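Catégorie : Robotique et automatisation > Pinces et effecteurs > Entretien et réglage

Dérive du centre de pince après remplacement des doigts, la simulation et la cellule ne sont plus d'accord

Wendy Holroyd

Bonjour à tous. Je précise que le français n'est pas ma première langue, je vous prie donc d'excuser les tournures un peu lourdes.

Je m'occupe d'une petite cellule de manipulation chez Tindall. Elle se compose d'un bras à six axes, d'une pince noire à deux doigts articulés et d'une caméra fixée sur le poignet. Avant chaque changement de production, nous préparons les trajectoires dans le simulateur Iltum, puis nous les chargeons dans la cellule. Cela fonctionnait très bien jusqu'au remplacement des doigts de la pince, que j'ai fait moi-même parce que les garnitures intérieures étaient usées.

Depuis ce remplacement, le bras arrive trop bas sur les pièces. L'écart mesuré au comparateur est de 2 mm suivant l'axe de l'outil, toujours dans le même sens. Le compteur indiquait 2 932 cycles quand j'ai arrêté la production pour vérifier. Dans la simulation, par contre, tout est correct et la pince se ferme à la bonne hauteur.

J'ai déjà contrôlé le serrage des vis des doigts, la bride du poignet et la référence des axes. J'ai aussi refait l'étalonnage de la caméra, sans changement. Ma question est donc la suivante : faut-il corriger le point d'outil dans le contrôleur, ou bien modifier le modèle de la pince dans la simulation ? Je ne voudrais pas corriger deux fois la même erreur.

Je vous remercie par avance de votre aide.

ovitz_maint

Déjà eu ça. Tu mets la correction dans le contrôleur et tu repars. Le simulateur tu t'en fiches, c'est la vraie machine qui compte.

Werno

Bonjour Wendy,

Je ne suis pas tout à fait d'accord avec la réponse précédente. La correction dans le contrôleur va remettre la cellule en marche, mais à la prochaine trajectoire exportée vous risquez de retrouver l'écart, selon la manière dont votre export transmet les données d'outil. Chez nous, il écrase le point d'outil du contrôleur à chaque chargement, et nous avons perdu une matinée au mois de mai à cause de cela.

Je procéderais dans cet ordre :

1. Retirez la pièce, mettez la cellule en vitesse réduite et fermez la pince à vide. Mesurez la distance entre la face de la bride et l'extrémité des doigts.
2. Ouvrez la pince complètement et mesurez de nouveau. Sur une pince articulée, l'extrémité des doigts avance ou recule pendant la fermeture, il faut donc noter les deux valeurs.
3. Comparez avec les cotes du modèle dans le simulateur, dans les mêmes deux positions. Si les nouveaux doigts sont plus longs que les anciens, vous avez trouvé votre écart.
4. Corrigez d'abord le modèle, exportez, puis lisez dans le contrôleur la valeur réellement enregistrée. Ne saisissez rien à la main avant d'avoir fait cette lecture.
5. Refaites un essai sur une pointe fixe, en approchant l'outil avec plusieurs orientations du poignet.

Regardez également l'assise des doigts sur leurs articulations. Un reste de frein-filet ou un copeau sous une face d'appui suffit à incliner un doigt, et le serrage des vis paraît quand même bon. Je démonte, j'essuie les faces avec un chiffon propre — jamais avec de l'air comprimé, qui pousse la saleté dans les articulations — et je remonte en serrant les vis en alternance, d'un doigt à l'autre.

Pour l'étalonnage de la caméra, je crois que vous pouvez le laisser comme il est. Une erreur de caméra donnerait plutôt un écart qui change avec la position de la pièce, et le vôtre est constant.

Une dernière chose pour le simulateur. Affichez la vue du poignet et approchez-vous des doigts avant de lancer l'export. Dans la vue générale, un décalage de cette taille ne se voit pas du tout. Dans la vue rapprochée, on distingue les têtes de vis et le bord de la paume, et l'on peut prendre ces repères pour comparer avec la vraie pince.
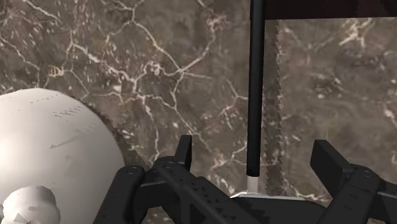

Si l'écart reste le même après ces contrôles, indiquez-nous les deux longueurs mesurées, pince ouverte et pince fermée, ainsi que la valeur lue dans le contrôleur après l'export. Avec ces chiffres, on pourra savoir de quel côté se trouve l'erreur.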